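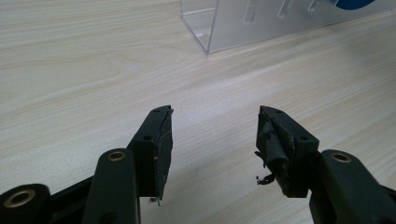 Household Practice, Unit 8: The Work Table
Notes to go with the September sessions

Welcome back, everyone. Several of you asked at the end of last term whether we could slow down a bit and spend a whole session on the table itself before we go on to sorting and packing, and I was so glad you did (I have wanted to do this unit for years, and Nilton Arango has been patiently telling me to just go ahead and write it). So these are the notes. Bring them along, scribble on them, and don't worry if you haven't read to the end.

1. Why we begin with the surface

Most of us learned to tidy by putting things away, and that is a fine way to learn. But when you sort a drawer, fold a stack of napkins or wrap glasses for a move, you need somewhere to set things down that isn't already spoken for. I call this the landing space. My grandmother called it "giving yourself some room, for heaven's sake," and I think I still prefer hers.

A landing space doesn't have to be big. I packed up a kitchen in Warkent on a card table once, and it went very well until I let the mail creep back onto it. Try to keep open a patch as wide as your two forearms laid side by side, and a second patch next to it for whatever is finished. If you can only manage one patch, work in smaller batches.

2. Light tops and dark tops

There is a good deal to be said for a pale wood-grain top when you are doing close work. Screws, hooks, buttons and black thread all show up nicely on it. What does get lost is anything cream or clear: tape ends, plastic tags, the little bags that spare buttons come in. On a dark top you have the opposite trouble, and you will find every crumb you ever dropped.

Grain matters more than people expect, too. If the lines run at a slant to where you are standing, you may notice yourself lining things up with the grain and ending with a crooked row. Eduardo Aguiar did this all through last term with his spoons and was very good-humored about it. Line up with the table's edge, or lay down a strip of tape and follow that. 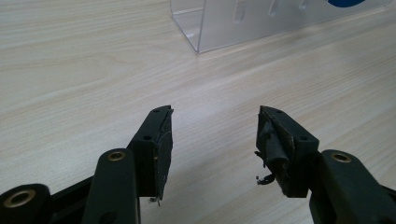

3. Containers on the table

Put your container at the far side, where you can reach it without leaning over your work. I know it feels handier to have it right under your nose, but then your elbows are in it all afternoon, and the open patch we talked about in section 1 is gone.

Clear boxes are lovely for anything you need to find again, and I use them for batteries, light bulbs, sewing things and the odd keys that we are all afraid to throw out. They do show a jumble, though, so if a jumble bothers you, choose a solid box and a good label. Wipe a clear box with a soft damp cloth and mild soap. Paper towels can leave fine scratches, and once those are in they stay in.

One more thing about boxes, and then I'll stop. Measure the shelf first! The inside of the cupboard, with the door closed, including the hinge. I have bought the wrong box more times than I care to put on paper.

4. Wiping down

Clear everything off, crumbs first with a dry cloth, then a damp one, well wrung out, going along the grain. Dry it after. If you don't know what the top is made of, test your cleaner on a spot near the back and give it a while before you carry on. No scouring pads, please, however stubborn the jam.

5. For next time

Pick one table at home. Clear a landing space on it and leave it open for 40 minutes while you do one small job: a pencil cup, a spice rack, the drawer with the string in it. Write down what wandered onto the open part while you were working, and where it came from. A few lines is plenty.

If you'd like to go further, read the chapter on work surfaces in the Mihăilă booklet. It's a bit dry in the middle, but the drawings are charming and the part about table height is worth your time. Nilton has the spare copies.

We'll start Unit 9 with your lists, so do bring them, even the messy ones. Flat shoes as usual, and a cloth of your own if you have one.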